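About Zellix

Zellix supplies tableware, serving trays and indoor plants to hotels, restaurants and private dining rooms. The company began in Plostarlow as a rental service for banquet halls and now serves 452 customers under yearly contracts. Our main warehouse remains in Plostarlow, and a second site in Makokha handles plant care and delivery.

Customers may rent by the day, by the season or on a standing agreement. Every order is checked against the packing list before it leaves the building, and returned items are washed, inspected and shelved by pattern.
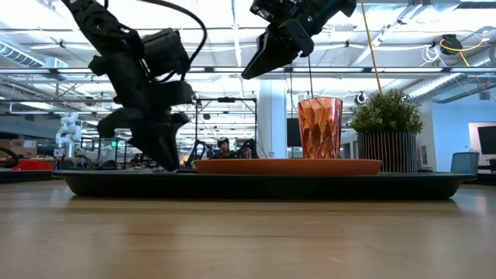 Orders for up to 50 guests are normally confirmed within 2 working days. Larger events are assigned to a planning team, which prepares a table layout and agrees on delivery times with the venue. Breakage is charged at replacement cost, and the full price list is sent with each contract.

The Farava line, our own range of colored glasses and matching plates, was added at the request of several long-standing hotel customers. It now includes 1272 pieces held in stock - all of them available for rent or purchase.
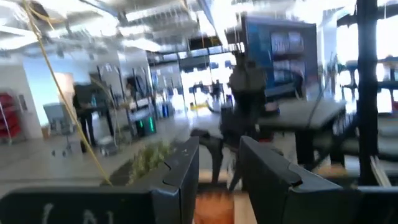 Plant rental includes watering, trimming and seasonal exchange. Our Makokha staff visit each customer on a fixed schedule and replace any plant that is not in good health. Requests for new contracts are accepted throughout the year, with the exception of the last week of December, when both sites are closed.

Page last updated Dec 16, 2024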